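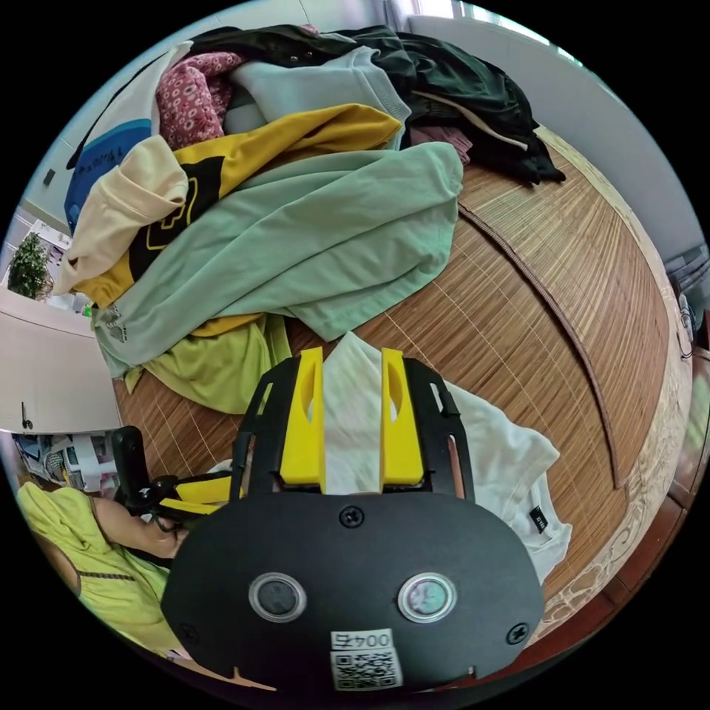

Laundry sorting on the Gullemholm bamboo mat

I bought the Gullemholm mat for summer sleeping and have used it nearly as much for folding. The slats are thin and lie flat over a heavy patterned bedspread, so a T-shirt can be spread out and its sleeves turned in without the cover bunching underneath.

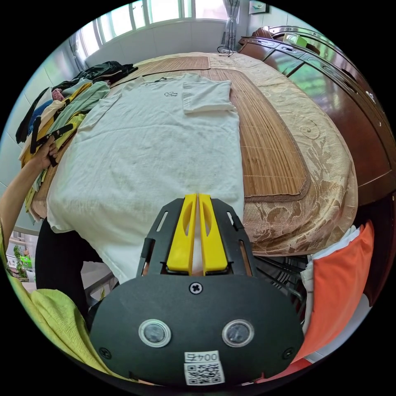
The border is the best part. On my old Groller it frayed by August, but this one has held. Colour is a warm tan – a bit darker than the website showed.

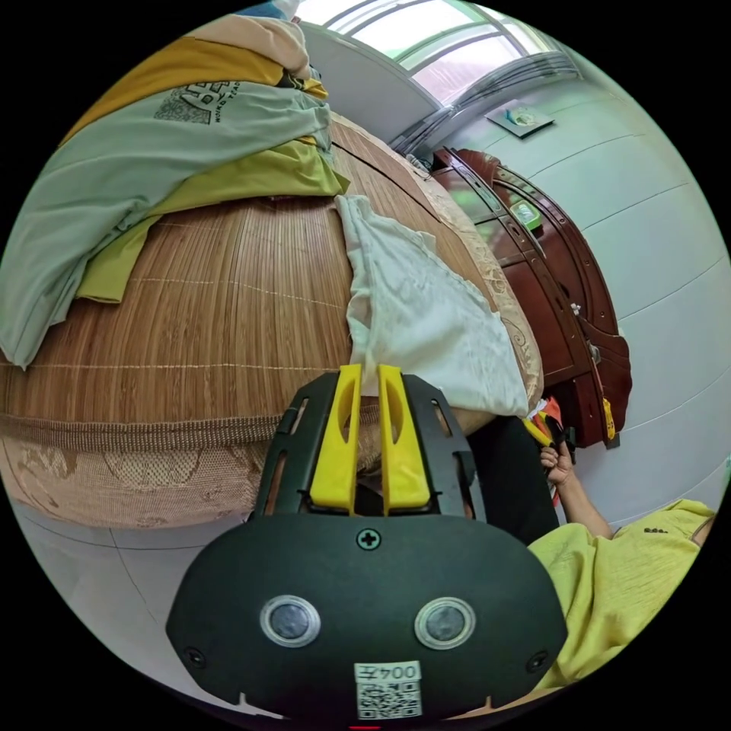 Two complaints. The slats catch on loose knits, so I keep jumpers off it. It also slides if you lean on one side, and a pile of clothes will go with it. Wiping down takes some 20 minutes if you do it properly.

Four stars. I'd buy it again.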